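Ticket 138 - Urby drawer organiser, lower drawer sticking
Opened 19 September 2020
Status: open

Bottom drawer won't shut flush. Top one fine. Smoky plastic, two drawers, little square compartments in the bottom one.

Tried so far:
- emptied it, no change
- wiped runners, no change
- drawer out and back in 5 times, went home once then stuck agian

Moved it to the white table, in case the shelf was bowed. Same.

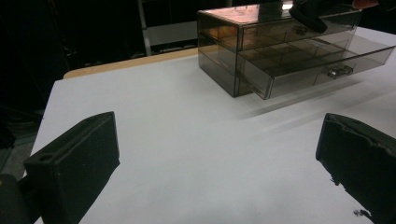
Skomeo say they can send a new drawer but not till January. Would rather have a whole unit tbh. Pls advise, need it for the beads.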